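Workshop Tips: Teaching Software to Tidy a Table

By Ekua Bonsu

Most tidying advice assumes the tidier has common sense. Mine is for people whose tidier is a planner, a perception stack and a config file last edited on a Tuesday night. I have spent a good part of October getting ours to clear a table of kitchen things, and these are the notes I wish I'd taped to the monitor on day one.

Name things the way you'd ask for them. Our first object list had "brush_a" and "brush_b" in it, and every log read like a tax form. Call it green dish brush, call it pink dish brush, and you can tell at a glance which one the planner has decided to fling.

Treat clear plastic as a rumor. Depth readings go straight through a storage bin and come back with news of whatever is behind it. We run Posell for segmentation, and it's fine on anything with a color. For bins and pitchers, take the outline from the color image, fit a simple box or cylinder, and pad it before you hand it to the planner. Two centimeters is my number. You will lose a few reachable grasps and keep the pitcher.

Give plants a bigger bubble than you think they need. Dosel, our planner, cheerfully swaps a houseplant for the smallest shape that covers most of it. "Most of it" leaves out the leaf tips. I draw a tall cylinder by hand and mark it as never to be touched, which also stops the task layer from putting the plant in the bin.

Tell the planner what it's carrying. A held cloth dangles. If the collision model ends at the fingertips, the path will be lovely and the cloth will drag across everything in it. Attach a box the full length of the hang, corner included.
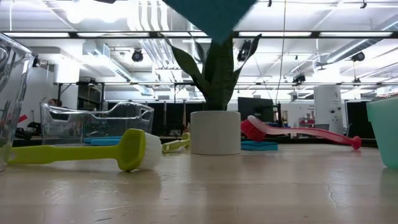

Teal cloth over the snake plant, with the brushes, the bin and the blue sponge cloths still on the table.

Plan the lift before the sideways move. It's one extra waypoint. Dosel will try to save you the time by cutting the corner, and the corner is where the leaves live. Set a minimum carry height and make it a hard limit, since soft limits are treated as gossip.

Pick brushes by the handle, and say so. Left to itself the grasp scorer likes the head, a nice chunky target full of bristles. I put a penalty on the head end and the argument stopped. Long handles also need their full length in the model, or the placing step will swing the far end through a cup.

Replay before you rerun. Ametepe, our log viewer, will step through an old run with new settings and no moving parts. My biggest log is 976 lines, 12 of them useful. Filter by planner state first and you'll find those before your coffee goes cold.

Change one setting at a time. Yes, I know. I once changed 13 and spent the afternoon being very impressed by the results of a typo.

Last one: save the config that works under a new name before you improve it. Mine is called bamwood_final, and it sits in a folder with bamwood_final_2.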